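Re: [jorkton-access] Bouvier ad campaign, sign-on letter

On 16 July 2025 Tsion Negash wrote:
> Bouvier wants our logo on the disability hiring ads. Draft letter
> has 2,697 names so far. Do we sign before they publish pay data?

No from me, not yet. Ads are nice, pay numbers are better. Stiltis did the same thing last November and then went quiet for 5 months.
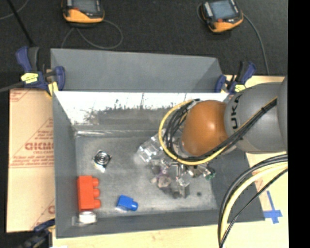 Metal bin with blocks and hardware.

Tsion, can you ask them for teh promotion figures too? Hiring alone tells us nothing. Bedulberg chapter says they'll hold off if we do.

Will call tonight, on a train now, signal bad

Hugo Collet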